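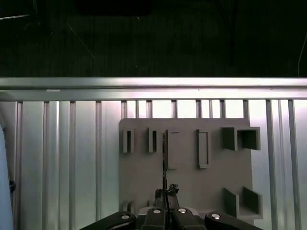 Ticket 1444 – Unexpected shutdowns, records workstation
Site: Sakside branch office
Service provider: Traltlow Technical Support
Opened: 12/1/25
Status: Pending customer confirmation

Reported issue
The branch reports that the workstation used for Karaca scheduling turns off without warning during the nightly export. The export contains 3,000 records and normally completes in 20 minutes. The last complete export was in October. No error message is shown before the shutdown.

Initial review
The event log lists repeated unexpected power losses and no software faults. The branch was asked to connect the workstation directly to a wall outlet and to stop using the shared power strip. The shutdowns continued. The unit was then sent to the Rundon service bench for inspection.

With the side cover off, the large gray power supply and its printed label can be reached without removing other parts.

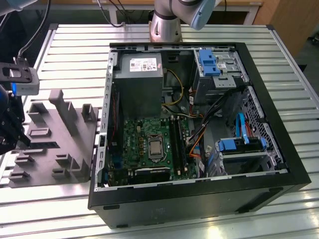
Bench findings
The fault was repeated twice under load. Output from the power supply dropped shortly before each shutdown. Memory and disk tests returned no errors. The processor cooler was removed so that the thermal compound could be renewed.

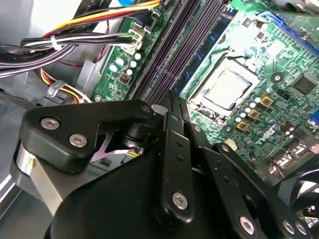
Motherboard with the processor exposed in its socket.

Action required
1. Replace the power supply with an approved unit.
2. Apply new thermal compound and refit the cooler.
3. Run the full export and keep the log for 40 days.
4. Return the workstation to Sakside – the branch must sign for delivery.

The branch should continue to use the paper schedule until the export has been confirmed. Charges will be applied under the existing service agreement.

Contact the Service Desk | © Traltlow Technical Support | Back to top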